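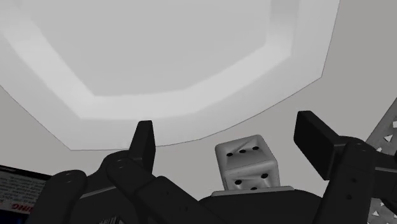
Abb. 4: Gerenderte Szene in Graustufen, im Vordergrund schwarze Greiferfinger mit matter Schattierung.

4.2 Tiefenzeichnung auf ungestrichenen Papieren

Die dunklen Töne haben uns im Verlauf der Arbeit am meisten überrascht. In der Druckpraxis gilt ungestrichenes Recyclingpapier als Material, auf dem man Schatten besser gleich aufgibt: Die Farbe schlägt weg, der Tonwertzuwachs ist hoch, und was in der Datei noch als abgestuftes Anthrazit angelegt war, steht auf dem Bogen als geschlossene Fläche. Für matte, dunkle Bildpartien wie in Abb. 4 wäre das fatal, denn dort trägt allein die Schattierung die Form. Umso erfreulicher ist, wie viel sich mit einer angepassten Gradationskurve zurückgewinnen lässt!

Verglichen wurden zwei Papiere, Erum Natur und Samonte Grau, beide auf derselben Bogenoffsetmaschine in der Lehrdruckerei Urkport mit demselben Schwarz bedruckt. Der Testbogen enthielt neben den üblichen Kontrollfeldern einen Stufenkeil, dessen Abstände im Bereich oberhalb von 69 % Flächendeckung bewusst eng gewählt waren. Die Messung erfolgte nach vollständiger Trocknung, also deutlich später als im Auflagendruck üblich. Ausgewertet wurde mit dem hauseigenen Programm Civus, das Remissionswerte direkt gegen die Plattendaten aufträgt und Ausreißer markiert, ohne sie zu verwerfen.

Ohne Korrektur fielen auf Samonte Grau die drei dunkelsten Stufen des Keils visuell zusammen. Auf Erum Natur blieb immerhin die unterste Grenze ablesbar, wenn auch nur unter Normlicht und mit einiger Übung. Nach der Korrektur waren auf beiden Papieren sämtliche Stufen trennbar – ein Ergebnis, mit dem wir nach den Vorversuchen im März nicht gerechnet hatten.

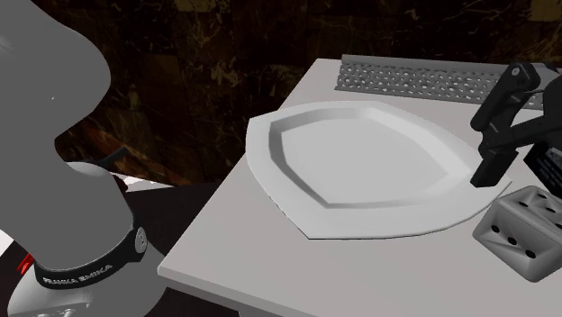

Nicht weniger spannend verhalten sich die Mitteltöne. Eine Kurve, die allein auf die Tiefen hin optimiert ist, hellt zwangsläufig auch den Bereich darunter auf, und Bilder mit viel mittlerem Grau wirken dann schnell flau. Wir haben deshalb mit einem zweiten Stützpunkt gearbeitet, der die Kurve in den Mitteltönen wieder an den Ausgangsverlauf heranführt. Nedeljković hatte ein ähnliches Vorgehen für Zeitungspapier vorgeschlagen, dort allerdings mit wesentlich gröberem Raster.

Für die visuelle Beurteilung legten wir 15 Betrachterinnen und Betrachtern je zwei Bogen nebeneinander vor. Aus den Sitzungen liegen 205 verwertbare Urteile vor. Die korrigierte Fassung wurde auf Samonte Grau klar bevorzugt; auf Erum Natur war der Vorsprung kleiner und hing stark vom Motiv ab. Landschaften mit großem Himmelsanteil profitierten kaum, Innenräume und dunkle Textilien dagegen sehr. Mehrere Teilnehmende griffen beim Vergleich spontan zur Lupe, obwohl das Protokoll dies nicht vorsah – ihre Urteile sind in Tabelle 3 gesondert ausgewiesen.

Offen bleibt der Einfluss der Auflagenhöhe. Unsere Messbogen stammen aus den ersten 200 Exemplaren nach dem Einrichten, und ob die Kurve auch bei längerem Fortdruck und wärmer laufendem Farbwerk trägt, ist Gegenstand von Abschnitt 4.3.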